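Packing for nine days with one small bag

I have been getting ready for a trip to the coast since about the minute I booked it, and I finally have a system I love! It's nine days, one bag, no checked luggage, and I want to write it all down before I forget how I did it (because I always forget, and then I'm up at midnight with a pile of sweaters on the bed).

We're staying at a little guesthouse called Ait Ali, up a flight of steps that the owners warned us about twice. That settled the wheels question. I'm bringing my old Pluten backpack, the green one with the broken side pocket, and it has to fit under a seat on the second flight.

My first move was to put everything I wanted to bring out where I could see it, and then put half of it back. Three pairs of pants became two. The second jacket went back in the closet, and so did the hair dryer, and I haven't missed either one yet. 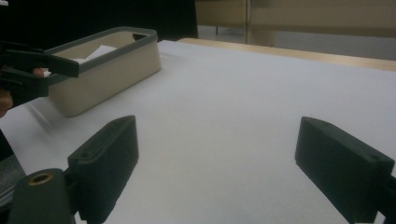

Shoes are the whole problem

I wear one pair and pack one pair. Walking shoes go on my feet, sandals go in the bag, sole to sole in an old shower cap. I used to bring a third pair for dinners out and I think I wore them once — to a place with sand on the floor.

Socks get stuffed inside anything hollow. I bring four pairs and wash them in the sink with a sliver of bar soap, and wool ones dry overnight if you roll them in a towel first and stand on the towel. It's so satisfying, please try it.

Toiletries took me the longest to get right. I switched to a solid shampoo from Varnetine last spring and it has lasted more than 60 washes, with a good chunk left. It does need a tin with holes in it or it turns to mush. Toothpaste tablets I tried and did not like at all, so a small tube it is.

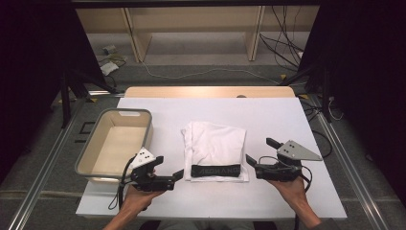

Tops are where I used to go wrong, bringing a fresh one for every day plus a couple for luck. Five is plenty for nine days if you're willing to do one load of laundry in the middle. I'm a folder now, after years of rolling. A T-shirt folded down to a compact rectangle, like the white one with the black band, stands up on its edge in the bag so I can flip through the row like records and pull one out without wrecking the rest. Dark colors go at the back, sleepwear at the very bottom.

The last thing in is the daypack, a thin Litent one that squashes down to the size of an orange. It cost me $20 and it has been to the beach, the grocery store and one very wet hike.

I weighed the bag on Saturday and then took out a book. Then I put the book back in. Still to do: find the plug adapter, download the ferry times, and decide about the umbrella. If anyone has been to that stretch of coast in December, tell me about the wind!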